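Section 4. Setting up a hot desk at Sturkier House

Read this before you open the Verton booking app. The app's own tour says set-up takes a minute. Allow longer, particularly if you are joining from one of the other sites and already have an old login.

4.1 Before you start

You will need your member number, the email address you joined with, and a phone that can receive texts. The welcome email from Rashidi Workspaces says a phone is optional. It was optional until May. Now the door code comes by text and by no other route.

If your firm pays for your membership, find out which plan you are on. The names on the website (Flex, Flex Plus, Resident) do not match the names on the invoice, and the front desk goes by the invoice.

4.2 Creating your desk profile

1. Open Verton and choose Join a building. Type Sturkier. Do not pick "Sturkier Annexe", which closed and is still listed.

2. Enter your member number without the dash.

3. Choose a home floor. You can book on any floor whatever you choose, so the setting seems to affect only which newsletter you get.

4. Set your usual hours. The app claims to use these to suggest quieter desks. We have yet to see a suggestion that differed from the desk nearest the lift.

5. Press Save, wait for the green tick, then close the app fully and open it again. If your name is missing from the top bar, repeat from step 2.

Note: Verton offers to "sync your whole working life". This means giving it your calendar. Bookings work perfectly well without it.

4.3 Booking a desk

1. Tap the date, then the floor plan. Grey desks are taken and white desks are free. Striped desks are described as "flexible", a word the help pages do not define. Treat them as taken.

2. Pick a desk and press Hold. A hold lasts six minutes.

3. Press Confirm. Holding alone does not book anything, although the message on screen reads "You're all set!"

4. Check in at the desk by scanning the code on its front edge. Desks not checked in are released to other members.

Caution: cancelling inside two hours of the start uses up the booking. The app shows a refund as pending in these cases. Do not count on it.

4.4 Lounge seating

Lounge seats cannot be booked and do not count against your plan. Ignore the "reserve lounge" button, left over from the Zutden system that Verton replaced. It accepts your request and sends it nowhere.

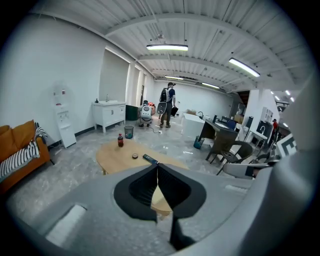 Fig. 4. Sofa and oval coffee table.

Calls are allowed in the lounge if kept short. Anything longer belongs in a phone booth. The booths are sold as soundproof, and you should not discuss salaries in one.

4.5 Wi-fi and printing

1. Join the members' network, not the guest one. The guest network drops you every two hours.

2. Sign in with your Verton password. If you change that password later, the wi-fi will keep asking for the old one until the following morning.

3. For printing, install the driver from the members' page. The one the app offers prints in colour by default and charges you for it.

The printer tray is said to hold 2000 sheets. Load a good deal less than that if you want it to close.

4.6 If something goes wrong

Try the front desk first. Adhiambo Makori can reset a profile while you wait. Billing questions go to Mwangi Ondieki, in writing, with the invoice number in the subject line. The chat window in the app is answered by Verton's own support team, who cannot see your plan or open the doors.

Section last checked against the app: 2025-10-18. Menu names may have moved since then.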